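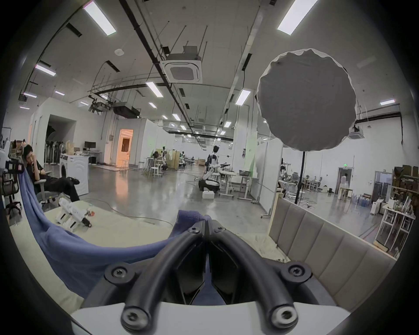
Brostard Home Linen Library
Progress report to the Heitmann Fund, second period

Prepared by Funmilayo Isah, program manager

Purpose of this report

The grant agreement asks for a written report at the end of each funding period. This one covers the six months to the end of November. It follows the headings in the agreement, except that we have put staffing before spending because the spending section doesn't make much sense without it.

What the grant pays for

The linen library lends bedding, blankets and towels to households that have just moved into permanent housing, mostly from shelters or from staying with relatives. A household can borrow for up to a year and can keep the items at the end for a small fee or for nothing, depending on income. The Heitmann Fund pays for one full-time coordinator, one part-time laundry worker, the lease on the Risutden Street unit and a replacement budget for worn stock. Delivery costs are paid from county money and are not reported here.

Loans in the period

We lent 1,714 items. A sheet set counts as one item, and so does a pair of pillowcases when it goes out separately. The target in the agreement was 1,500, so we are over, but the mix was different from what we planned. We expected blankets to lead from September on. Sheet sets led in every month, and blankets only began to catch up in November.

The households served numbered 300. Most were referred by the three housing agencies named in the agreement. The rest came through school social workers, who started sending families to us in August after Matilde Mendes spoke at their fall planning meeting. We had not budgeted time for school referrals. They take longer to process than agency referrals because the paperwork isn't standard, and the coordinator often has to call the family to find out bed sizes.

Bed sizes remain the most common cause of a wrong delivery. Families are often waiting on a bed when they fill out the form and put down what they hope to get. We now ask the question a second time by phone on the morning of delivery. Exchanges dropped after we began doing this in September, although we only started keeping a proper log of exchanges the same month, so we can't give a fair comparison with the summer.

Crib and toddler sheets were out of stock for most of July. We bought more in August and have not run out again.

Staffing

Oluwatosin Adebisi began as coordinator in the first month of the period. He came to us from a hotel housekeeping department and has reorganized the stockroom along the lines he used there, with shelves by bed size first and item type second. Before this, a sheet set and its matching mattress pad could be on opposite sides of the room. Packing an order for a family of four used to take most of an hour. It now takes less than half that when everything is in stock.

The laundry position was empty for seven weeks over the summer. We advertised twice. The first round brought in few applicants, and the person we offered the job to took another one with more hours. Wanting Xia accepted the post in the second round and started in mid-August. During the gap we sent returned items to a commercial laundry, and this is the main reason that line is over budget. She has since cleared the backlog of returns that had built up in the back hallway.

Both staff members completed the lifting and chemical safety training required by our insurer. Oluwatosin has also finished the county's course on working with families in transition. Wanting is signed up for the spring session.

The Risutden Street unit

We moved in at the end of June, a month later than planned, after a delay with the electrical inspection. The unit has worked out well. It is on a bus line, it has a ground-level door wide enough for rolling bins, and the landlord has agreed to let us use two parking spaces in the rear lot for pickups.

There are two problems to report. The first is humidity. In July and August the stockroom stayed damp enough that we found mildew on a shelf of stored comforters against the north wall. We threw out eleven and washed the rest. We bought a dehumidifier out of the small equipment line and moved all shelving four inches off the wall. We have found no mildew since, but the real test will be next summer.

The second is the dryer vent. It runs farther than the manufacturer recommends, and drying times are long as a result. The landlord has had one quote for rerouting it through the side wall and is waiting on another. The lease makes this the landlord's cost. If the work isn't done by the end of winter we will raise it formally.

Stock and replacement

At the end of the period we had 500 sheet sets in rotation across all sizes. Stock is now checked when it comes back and again before it goes out. Each returned item is graded. Grade one goes back on the shelf, grade two goes back after mending, and grade three is retired. Retired cotton is cut up for rags and given to the bike repair shop two doors down. Retired polyester has nowhere to go at present and is bagged.

We changed suppliers for fitted sheets in September. The sheets we bought in the first period were losing their elastic after eight or nine washes, well short of what we had been told to expect. The Clavitz sheets we buy now cost more per set. The first batch has been through the wash enough times to show that the elastic is holding, and the corners are deeper, which helps with thicker mattresses. Colors fade faster than we would like. Families have not complained about that, but Wanting has moved the darker colors to a cold wash to slow it down.

Donated bedding made up a smaller share of stock than in the first period. We stopped taking donated pillows altogether in July on advice from the county health office, and we now turn away comforters that don't fit in our machines. Two churches and a college dormitory program still give us regular loads. The dormitory load in June was the largest single donation so far, and almost all of it was extra-long twin, a size few of our families can use. We traded part of it to a youth shelter for towels.

Spending

A full statement is attached separately. The main points are as follows.

Salaries came in under budget because of the laundry vacancy. Outside laundry went over, by slightly more than the salary saving. Rent was on budget apart from the first month, when we paid for storage at the old location as well. Replacement stock is on track for the year, with the higher cost of fitted sheets offset by buying fewer blankets than planned. We expect to spend more on blankets over the winter.

We ask the Fund's approval to move $2,400 from salaries to outside laundry to cover the summer. No change to the total is requested.

What families told us

Yakubu Aliyu carried out the follow-up calls at eight weeks, as the agreement requires. He reached a little over half of the households. Most of the people he couldn't reach had changed phone numbers. The housing agencies have agreed to share updated numbers where the family has signed a release, and we have added the release to our own form.

Of those who answered, nearly all said the items were clean and in good condition when they arrived. The most common request was for a second set of sheets per bed, so that one could be on the bed while the other was being washed. Families without a washer at home asked for this most. We currently lend one set per bed, with a second set only for children under six. Several people also asked for curtains, which we don't carry.

One mother told Yakubu that her sons had been sharing a sleeping bag opened flat, and that the younger one kept making and unmaking his bed for the first week. A man living alone said he would have liked a choice of color. We had been choosing for people to save time. Since October the form has a line for color preference, and we follow it when stock allows.

Plans for the next period

We plan to raise the standard loan to two sheet sets per bed for any household without a washer. Oluwatosin has worked out that we can do this from current stock for new loans starting in January, provided that returns stay at the present rate. If they slow down we will need to phase it in, beginning with households that have three or more children.

We will write a one-page referral form for schools and ask the social workers to test it before it goes out to everyone. Matilde will lead on this.

We will hold a mending day once a month. Grade two items are piling up faster than Wanting can get to them in her hours, and most need only a seam closed or a length of elastic replaced. A sewing machine has been offered on loan by the community college.

We are looking for a textile recycler that will take polyester in the quantities we produce. The two we have called so far have minimum pickups well beyond what we can store.

Attachments

Financial statement for the period
Loan figures by month and item type
Follow-up call form, revised
Copy of the Risutden Street lease, with the parking amendment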